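首页 期刊 过刊浏览 投稿须知 联系我们
阅读时间:9分钟

四 厨房里的借词:谁先改口

4.1 从一个"勺"字说起

上一节讲的是市场用语,我自己觉得写得有点干,这一节换到厨房里来,轻松一些,也因为我在杜泰蒂(Dutetti)住的那段日子,大半时间都耗在别人家的灶台边上了。八月雨多,外头没法录音,大家都在做饭,我也就跟着剥豆子、洗叶子菜,录音笔搁在窗台上,一搁就是一下午。

先交代一下材料。本节用的是厨房谈话录音,共54段,来自32户人家,转写之后得到器具名词2,729例(同一个人在同一句里重复说的,我只算一次,这个办法是跟 Asabe Omoregie 学的,她做亲属称谓的时候就这么处理)。录音大部分是我做的,埃克波(Ekpo)那边的几户由 Ladi Edet 代录,她是本地人,进门不用寒暄那么久,录出来的话也比我的自然得多。听她的带子我常常有点泄气。

问题很简单:一个家庭里同时用着老词和借词的时候,到底是谁先改口?老一点的文献喜欢说是年轻人先改,上了学、进了城,把外面的词带回来,长辈再慢慢跟上。我去之前也是这么想的,开题报告里还画了个箭头,从孙辈指向祖辈。Onyekachi Garba 看了那个箭头,只问了我一句:你数过谁去买锅吗?

我没数过。回来一对录音,发现他问得真好。在我的材料里,最早稳定使用借词的往往是家里管采买的那个人,有时是媳妇,有时是五十来岁的婆婆,还有一户是退了休的舅舅(这位舅舅砍价极凶,我陪他去过一趟,站在旁边脸都红了)。摊主怎么叫,买的人就怎么叫,东西拎回家,名字也跟着进门。反倒是上中学的孩子,在厨房里说的全是老词,大概因为他们听到这些名字的时候,是有人在喊他们递东西。

4.2 老词守在哪里

不过借词进门之后,也并不是见一个占一个。我把器具按用途粗粗分了三类:盛放的、加热的、舀取和搅拌的。加热的一类借词最多,这个不难理解,炉子和高压锅本来就是买来的东西,老词压根没有对应。盛放的一类最乱,同一只盆,洗菜的时候叫一个名字,端上桌又叫另一个名字,转写的时候 Gyu-bin Myung 跟我吵了好几回,他坚持认为那是两个词,我坚持认为是一个词加了个修饰成分,最后我们各退一步,在标注里留了两层。读者要是对这两层标注感兴趣,可以看附录,正文里我一律按他的算法来,理由是他的更细,以后想合并随时可以合并。

舀取和搅拌的一类最有意思,也是我最舍不得略过的。老词在这里守得特别牢。我问过一位老太太,金属的长柄勺和葫芦做的勺,叫法一样不一样?她说当然一样,都是拿来舀的嘛!然后她又补了一句,说叫什么要看你拿它干什么,分给客人的时候是一个词,自己尝咸淡的时候又是一个词,手里拿着的可以是同一把。这句话我在笔记本上画了两道线。也就是说,这一类名词背后挂着动作,借词只给了一个物件的名字,接不住后面那一串动词,于是就进不来,或者进来了也只在市场上用用。

这跟 Adebayo Afolabi 在德朗代尔(Dronddale)移民家庭里看到的情形正好可以对照。他那边,动词先松动,名词后松动;孩子们用外语的"倒"和"盛",却还保留着老词的勺。我起初怀疑是不是调查方法的差别造成的,他用看图说话,我用自然录音。看图说话有它的毛病,被问的人知道你在等一个名词,就会挑一个最像样的给你。可是他后来补录了几段家里吃饭时的谈话,结果方向没变,我也就服气了。

4.3 补做的一次看图指认

既然方法上有这个疑点,我索性也试了一回看图指认,题目用普罗达(Prodar)图库里的器具图,规模很小,只找了三位已经录过音的主妇,算不上实验,顶多是闲聊时顺手做的事。

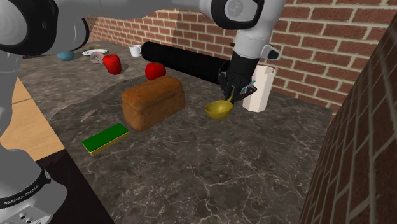
图3 黄色长柄勺与白色杯子

长柄勺的老词在本地话里有两个,一个偏"舀",一个偏"分",两个词根都能单独作动词,这一点上一小节已经说过,现在要看的是没有上下文的时候人们会挑哪一个。我原来猜是"舀",因为它出现的次数多,搭配也宽,连舀沙子都能用。图3里那把黄色的勺子就很适合拿来问,勺柄细,勺斗又圆又浅,悬在台面上方一点点,旁边立着一只高高的白色杯子,下面没有锅,勺子也没有伸进什么汤里。三位里有两位说了"分"的那个词,理由几乎一样:勺斗这么浅,旁边又有杯子,那肯定是要给人盛的呀。剩下一位想了很久,说了"舀",紧接着又改口,说如果杯子是客人的,那就还得叫"分"。你看,哪怕只给一张图,她们也要先替这把勺子安排一个用场,再给它名字。至于借词,三个人都没有提,我特意在最后问了一句"市场上怎么叫",她们才一齐说出来,说完还笑我,觉得我明知故问。

这个小测试当然说明不了太多。三个人彼此认识,其中两位还是妯娌,答得像也正常。而且杯子的存在显然影响了回答,要是换一张只有勺子的图,结果也许就翻过来了。我打算下次去的时候把有杯子的和没有杯子的各备一份,分开问,不让她们坐在一张桌子边上(这一条恐怕很难做到,厨房就那么大)。

4.4 一点还没理顺的地方

写到这里,有个例外必须老实交代。埃克波有一户,舀取类全部用了借词,老词一次都没出现,连动词也跟着换了。我把 Ladi 的录音从头听到尾,又请她回去问,对方说家里以前开过小饭馆,雇来的帮手各说各的话,只有市场上那套叫法大家都懂。饭馆后来关了,叫法留了下来。按4.1的说法,采买的人是入口;可这一户的入口似乎在灶台另一头,在那些一起干活的人中间。这跟我前面的结论不算冲突,只是提醒我,所谓"家里的厨房"并不总是只有家里人。

另外还有年龄的问题。我手头的孩子都在十岁以上,更小的孩子怎么学这两个老词,是先学会"舀"还是先学会"分",我完全没有材料。Asabe 建议我去找带孩子的祖母,跟着她们喂一顿饭,胜过问一百个问题。我觉得她说得对,已经写进下一轮的计划里了。

下一节转到调味品的名称,那里的借词走的是另一条路,跟包装袋上印的字有很大关系。

上一节 下一节 返回目录 参考文献 附录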